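Teaching a two-arm robot to thread a belt by remote control

24 February 2019
By the Wekard workshop team

This guide is for people who already can move the two arms with the hand controllers and want to record their first task with soft things. We use a belt and a pair of jeans. At our workshop in Gidham it is the second task every new operator learns, after stacking cups. If you did not do the cups yet, please do them first.

What you need

- The two arms, calibrated on the same morning
- The hand controllers with fresh batteries
- Jeans with wide loops
- A woven belt with a leather tip
- The Somogyi recorder, version 7 or later
- A foot pedal for start and stop

The belt is more important than the jeans. A full leather belt is stiff and wants to go back to its own shape. A woven one is softer and follows the loop, but its leather tip still gives the fingers something firm to hold. Be careful that the tip is not too thick for the loops. Try it with your own hands before you begin.

Step 1. Put the jeans on the table

Lay the jeans flat and smooth the waistband with your palm. The loops should stand up a little from the cloth. If they are pressed down, push one finger under each of them and lift. Do not fix the jeans with tape. The robot must learn with cloth that moves, and a policy which was trained on taped jeans will fail the first time the waistband slides.

We leave other objects on the table on purpose, and we change their places between recordings. It helps the policy to pay attention to the belt.

Step 2. Take the tip

Move the arm slowly until the fingers are on both sides of the leather. Close them with the trigger to half, wait one second, then close to full. If you close in one fast movement, the tip often turns and you have to open again. Hold it near the end, but leave enough leather outside the fingers to enter the loop.

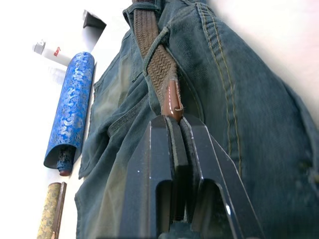 Keep the wrist low while you do this. When the wrist is high, the belt is pulled up and the loop closes around it, and then you are fighting against the friction. I made this mistake for the whole of January, and most of those recordings we had to delete.

Step 3. Push, release, pull

The movement for one loop has three parts. With the first hand, push the tip under the loop until you see it on the other side. Open the fingers. Then go to the other side and take the tip again, with the same hand or with the second one, and pull the belt through. Choose one way and use it in all recordings of the same set. If sometimes you change hands and sometimes not, the policy becomes unsure in the middle and stops above the loop.

Do not pull the belt fully tight after each loop. Leave it a bit free, so that the next loop is easier.

Step 4. Use the second arm as a helper

When one arm works with the tip, the other can keep the rest of the belt from sliding off the table. Bring the helper arm in from its own side. Two arms which cross each other will block the head camera, and you will lose the most useful view.

The metal parts are slippery. At the ring or the buckle, take the strap beside the metal and lift it only a little.

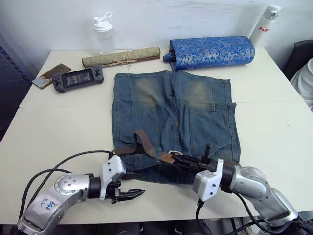
How many recordings are necessary before the robot can do it alone?

For one loop with one belt, we had a usable result after 134 good recordings. For the full waistband we needed 2,000, with several different belts. Begin with one loop.

Step 5. Record in short pieces

Press the pedal when the arms are in the rest position and press again when they are back there. One recording should contain one loop only. Long recordings make you tired, and when you are tired your hands shake, and the robot learns also the shaking. I stop after 8 recordings, drink something, and continue.

If you drop the tip, do not stop the recording immediately. Pick it up again calmly and finish. These corrections are valuable. Only delete the recording if the belt fell on the floor or if an arm touched the table hard.

Step 6. Check the wrist cameras

Before you save, play the recording in Somogyi at half speed and look at both wrist views. Between the fingers you want to see what is held, and whether it is the layer you meant to take. It happens easily that the fingers catch two layers of strap together. From the head camera this looks correct, and only the wrist view shows the problem. 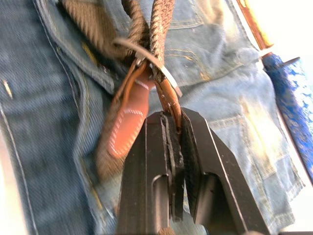
Step 7. Name and save

Give the task name first, then the loop, then your initials, for example belt_loop2_kr. Small letters only, because the Kirkska server treats capital letters as a different task and puts them in another folder. Write in the comment field which belt you used and which hand started. Then move the jeans a few centimeters, turn them slightly, and begin again from Step 1.

Last updated: 24 days after first version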